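Haslinger Deep Fitted Sheet

A plain cotton fitted sheet for thick mattresses and mattresses with a topper. Elastic runs the full way around, not only at the corners, and the corner pockets are cut to take a depth of up to 50 cm.

Sizes: single, double, queen, king
Colours: white, oat, grey-green, charcoal
Item no. 683

The fabric is a mid-weight percale. It feels crisp for the first few washes and softens after that. It will crease -- if you want a flat finish, take it out of the dryer slightly damp and put it straight on the bed.

Care
Machine wash warm with like colours. Wash charcoal separately the first 2 times. No bleach or fabric softener. Warm iron if needed.

Fitting
The woven label goes at the bottom right corner of the mattress. Start at the head end and work down.

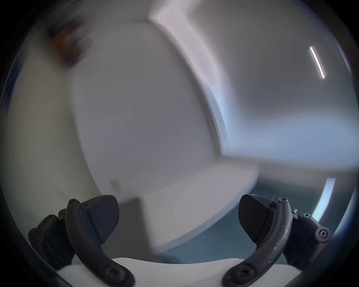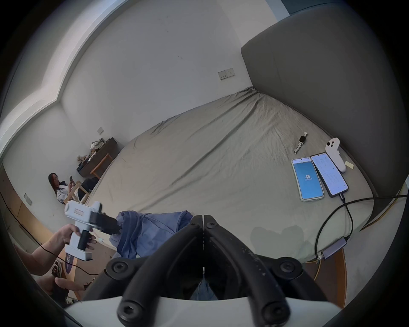 Pillowcases are sold separately in pairs. The Dirnlow flat sheet comes in the same four colours, but it is woven at a different mill and the charcoal is a shade darker.

Orders of 10 or more sheets are packed in one carton. Unopened sheets can be returned by mail. Restocking of oat in king size is expected in February.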